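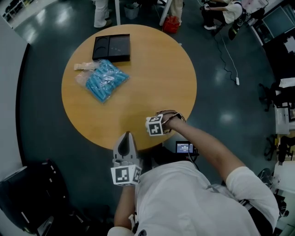 13th May. Second week of the new packing routine at Bundmont and I still don't buy it. Short thread.

The idea, as told to us by Rizvi (who wrote the plan): one round table, one black tray, one bag of the blue sticks. Everything you need within arm's reach, so the job goes faster. It does sound lovely.

My first problem is the table. Why round? A rectangular tray on a round top never lines up with anything. At the old benches you pushed the tray against the back edge and it stayed put. Now you chase it about.

Second problem, the bag. The sticks come from Flestel in clear plastic bags with a little paper tag, and the spare plastic at the end flops wherever it likes. I'd tip the lot into a shallow box and be done with it. Apparently a box "adds a step". So does fishing sticks out of a bag one at a time!

The plan says a tray should take 11 minutes. My first today took 17. I'm not slow, I've been doing trays since October.

Then there's the hall. We were told the high ceiling and the balcony would make it feel calm and airy. Airy, yes. Calm, I'm not so sure. Every chair that scrapes downstairs seems to find its way up to the roof and back.

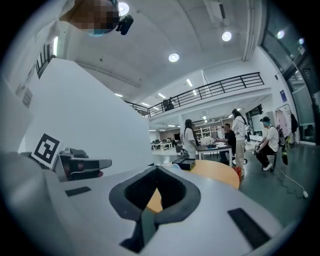 Mezzanine at Bundmont, black railing, tall glass on the right.

I'll give them the light. You can tell one shade of blue from another without carrying the thing to a window, and in the old place you really couldn't.

But "bright" and "good to work in" aren't the same. Glossy floor, white walls, lamps everywhere. By four o'clock I'm squinting at a black tray trying to see where the recess starts. Would a matt mat under the tray be so dear?

There's an order for 3670 sticks to get through before the next delivery, and I'd like to see the sums behind that as well. I asked. I was sent the floor plan.

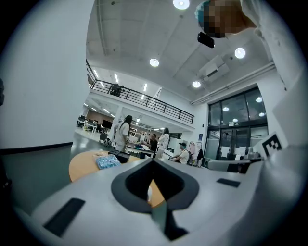 We had the Gellora trays on round tables for a year and went back to straight benches, someone replies. Same trouble with the bags too, until we started folding the top down like a sock.

Right, folding the top down. I'll try it tomorrow on the first bag and post the time, whichever way it goes. Still want my bench back.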